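Home > Bathroom > Cleaning Tools

Karko Long-Handle Tub Scrubber Review

I bought the Karko scrubber in August after my old sponge-on-a-stick snapped at the neck. It comes with a three-part pole, 2 brush heads and a flat pad for walls. I have used it once a week since then, mostly on the tub, and sometimes on the shower tile in the upstairs bathroom.

The pole screws together in under a minute. At full length it lets me clean the far side of a tub without kneeling, and that was the main thing I wanted. With one section left off it is better for sinks and the back of the toilet.

A freestanding tub is harder to clean than a built-in one. The inside is simple enough, but the rim curves, and dirt collects where the faucet meets the edge.

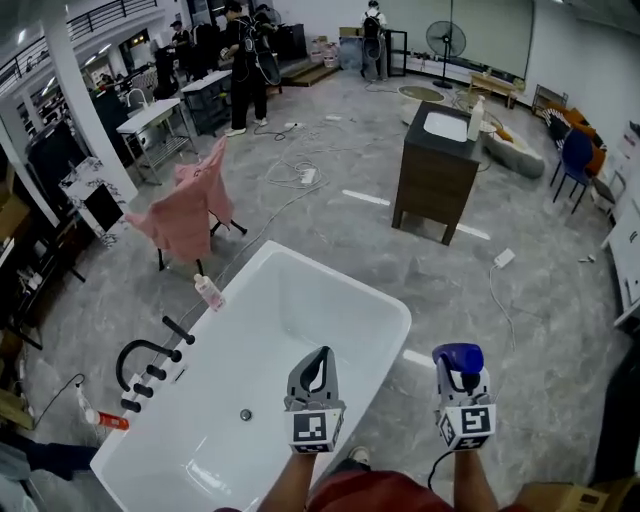 Brush heads

The round head is the one I use most. The bristles are stiff enough for soap scum and have left no marks on my acrylic. The pointed head is meant for grout and corners. It works, but the bristles had started to splay by the third month. Replacements are sold in packs of 3, and I wish the pack let you choose which heads you get.

The flat pad is the weak part of the kit. It attaches with hook-and-loop tape and slides off if you press hard on a wet wall. I went back to my old Urnau cloth for tile.

Handle and joints

The grip is soft and does not slip with wet hands. The angle joint has three positions and a push button.

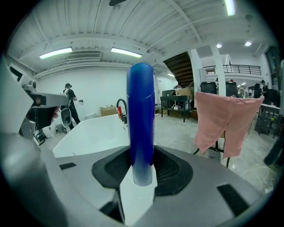 Mine clicks firmly in the first two positions. In the third it gives a little under pressure, so I avoid it for heavy scrubbing. Water also gets inside the pole. I stand it upside down in the tub for an hour after use and it drains fine.

I paid a bit more for this than for the Stellerley model I had before. The Stellerley was lighter, but its pole bent. The Karko feels heavier overhead and my shoulder notices it on the shower ceiling.

I would buy it again for the tub alone. If you mostly clean tile, look for something with a better pad.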